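Reading time: 2 min

Subject: Re: [handling-practice] Exposure limits for wrist views, draft section 4

Renato Ojeda wrote:

> The Kescombe group would like section 4 to say that an episode is
> rejected if any part of the wrist view is overexposed. We have 456
> episodes from May waiting on this. With the rule as drafted, 151
> of them go. Is that what was meant?
>
> Also, does "target" in 4.2 mean the whole item or the part being
> gripped?

Renato,

No, it was not meant that way. The draft says "clipped areas shall be avoided", and a reader can fairly take that to cover every pixel. I propose we replace it with two separate checks.

First, the contact region, meaning the surface the fingers will close on plus a margin of one finger width. No clipping allowed there at the moment of closing. Second, the rest of the view. Clipping is allowed if the outline of the item can still be followed against whatever lies behind it. Both checks are made by a person at 100 per cent zoom, on the unprocessed file.

White plastic next to dark cloth is the case that causes most of the argument at Haltport, so I would judge the wording against a view of that sort.
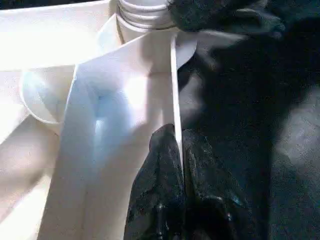
Wrist view, strong light from upper left. White plastic close to washed out on the left; black fabric at bottom centre.

Under the present text this is a reject. Under the new text it depends on the grip point. If the operator is going for the thin upright strip, its edge against the dark background is clear and there is a shadow line down its right side, so I would pass it. If the grip is on the broad white surface at far left, I would want the lamp turned down and the take repeated. The ribbed neck at the top still shows grey between its ridges, which is enough for the second check.

On 4.2: "target" means the part being gripped. Teixeira uses it for the whole item in their own procedure, so I suggest we write "contact region" throughout and drop the word.

Two smaller points. Exposure should be locked before the first take of a batch and the setting written in the log. The Hiltinham text leaves it on automatic, and I cannot support that for mixed black and white items. The lamp position should go in the log as well.

Please hold the 151 and do not delete them. If there are no objections by Saturday I will put the new wording into the draft and you can run the checks again.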